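8 May 2025
Window bay, high tables – Sollholm refit

Went through the bay by the glass before the Prisa order is confirmed. Round white top, white column, round base plate, standing on the dark gray carpet next to the floor vent. Gloss finish throws the window light back at anyone working there after lunch. Would go matte on the next set.

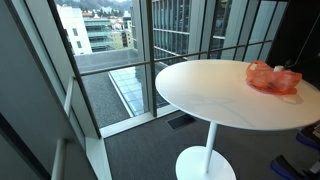 Base sits flat, no rocking at 20 kg on the rim. Fasteners under the top retorqued in November, still holding. Teoh quoted 419 per table for a replacement top only, lead time 3 weeks. Not worth it unless the rims start chipping. Vent grille must stay clear, so the layout shifts toward the room by one carpet tile. 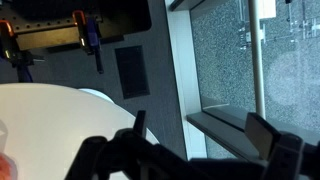 Clamps with the orange and blue plastic parts stay on the rail for now. Gorus wants them stored by size – no objection, but the drawer needs dividers first.

Open: matte sample from Prisa, 4 spare glides, check that the new position does not cover a floor panel.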